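Monday, kitchen session, started 9:40

Areeba and me in the morning, Shahzad from eleven. Usman looked in for the weighing and took the sheet away with him.

Plan was to unpack one ordinary shop for the Plotgate waste study, put everything where it belongs, and write down what comes off the food on the way. Same steps as last time except for two changes agreed on Friday's call:

- Everything goes on the table first. Last time half of it went straight to the counter and we lost track of which wrapper went with what.
- Wrappers stay on the table until that item has a home, then they go in the bin. No piles on the chair.

The second rule lasted until the fruit. See below.

## Setup

Table against its usual side of the room, oilcloth on. I had wanted to take the cloth off because the print is so busy that small green and white things vanish on it. Areeba pointed out that people do have tablecloths and we're supposed to be looking at kitchens as they are. Left it on. It also wipes down in one go, and the bare tabletop does not.

Bin: the black one set inside the red one. We tried them side by side in the earlier session (red for film and bags, black for the rest) and both of us threw things in the wrong one all morning. Nested, there is one opening and one place to throw. The separating is done afterward, by hand, on newspaper. It adds time at the end but the numbers are better. The black bin also lifts out by itself for weighing, so the red one never has to be tared.

Scale is the small Zirnetti. Batteries changed. Checked against the 100 g weight before we started and again after lunch, fine both times.

## Unpacking

Shop was 16 items by the receipt. I'm counting receipt lines, so a bag of several fruits is one item. Beca counts pieces. We have to settle this before we merge the two notebooks; hers are going to look twice as big as mine otherwise.

Order, more or less:

1. Cold things out first and into the fridge. No wrappers came off at this stage, which matches last time.
2. Greens. The green onions are too long for the drawer and they shed dirt, so they went down near the chair until someone had time to trim them. Areeba wanted them in water straight away. I said after. They were still there when we stopped for tea.
3. Dry goods and packets. Slowest part, most of the film.
4. Fruit, with the foam nets.
5. Odds and ends, tubes and bottles, whatever belongs on the spice shelf.

Double wrapping is what takes up the room. A printed packet that would stand up by itself in a cupboard goes into a thin bag at the store, then into the carrier. The thin bag gets pulled off at home and thrown out, and it never seems to be reused because it's too small and too crumpled by then. I had been writing these down as "bag" and losing the distinction. From today:

- **carrier** – the bag the shopping came home in
- **inner** – thin bag around one item
- **pack** – the item's own printed wrapper
- **net / foam** – fruit sleeves, all types

Please use these on the sheet as well. Usman's version still says "plastic, misc" and I can't split that up afterward.

The thin bags are also the hardest thing on the table to pick up cleanly. They slide, they stick to the cloth, and if there's a packet still inside the weight all drops to one end. Best way we found is to take hold of the bag and the packet together, low down, and move them as one thing. Picking up by a corner of the film means the packet swings or falls out. Shahzad did the whole second round low down and was noticeably quicker than I was.

## The fruit

Foam nets are the awkward ones. They weigh almost nothing and fill a bin. They spring back when pushed down, and they roll off the top of anything that's already in there. Areeba wants to keep some for packing glasses and I have no objection, but then they have to go on the sheet as "kept", not just disappear.

This is also where the chair came back into use. I put a net down on the seat while I looked for the fruit bowl, then another, and by the time Shahzad arrived it was a pile. Cleared it and started the fruit again from the table.

Suggestion for next session: a small open basket on the table just for nets and foam, emptied at the end. The pale green one with the square holes would do, if we find somewhere else for what we normally keep in it.

## Weights

Everything in the black bin at the end of round one, lifted out and tared: 115 g. I had guessed well under that. Sorted on newspaper afterward:

- packs are the largest share by weight
- inners are the largest share by volume, easily
- foam close to nothing on the scale, but it took up the top third of the bin by eye

We did six sorts in the day counting the practice ones, and the order was the same in each. Good enough to write down, too early to say anything with it. One family-size shop in one kitchen.

A note on the barcode panels. Nélida asked us to keep any packaging with a readable code so she can look up the pack size, and I agreed and then forgot twice. Flat wrappers need to be set aside barcode up before they go anywhere near the bin. Once they're in with the rest they fold over on themselves and it means fishing them out.

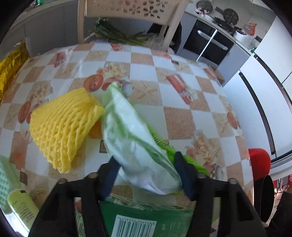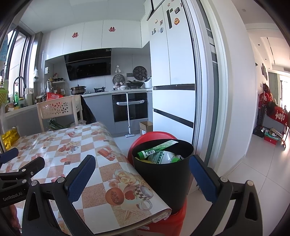

## Room notes

Counter space is the real limit in here. The rice cooker stays out all the time, the wok has nowhere else to live, and once a carrier is put down on what's left there is no place to set a bowl. We moved nothing for this session, on purpose, but it does explain why so much ends up on the table and stays there. If the Kereama kitchen has a longer counter I'd expect fewer things to pass across the table at all, and we should write that down before we compare the two and not after.

Bin position: at the table corner is better than by the sink. By the sink, every wrapper means a walk, and people save them up and carry several at once. At the corner they go in one by one. It is in the way of anyone going to the stove, though. Shahzad kicked it on his way past and I had to push it back. Try it a hand's width further in.

Light: fine until mid-afternoon. After that I had the overhead on.

Smell from the greens was strong by the end. Trim them earlier next time. Areeba was right about the water.

## Problems

- Lost one inner under the table during round two. Found it while sweeping, added to the sheet late, marked with a star.
- The sheet has no column for "kept". Drew one in by hand.
- Pen doesn't write on the foam and the stickers don't hold on it. Put each set of nets in a Vurnen tub with a label on the lid instead. Works but uses up all our tubs.
- I wrote two start times for round two, 1:15 and 1:25. The second is correct.
- Newspaper ran out. Used the back of an old calendar for the last sort.

## To do

- [ ] Me: rewrite the sheet with carrier / inner / pack / foam and a "kept" column. Send to Usman before he types up the old one.
- [ ] Areeba: ask Beca whether she'll switch to receipt lines, or whether we switch to pieces. I don't mind which.
- [x] Barcodes from today flattened and in the envelope for Nélida.
- [ ] Shahzad: more tubs, or some kind of tag that stays on foam.
- [ ] Wipe the oilcloth properly, there's something sticky near the sink end.
- [ ] Newspaper.

Added later, 5:20. Usman called about the 115. He had it down as the total for the day. It is round one only, bin contents only, no carriers. Carriers are folded on top of the fridge and haven't been weighed yet. Will do them first thing before anyone takes one to the store.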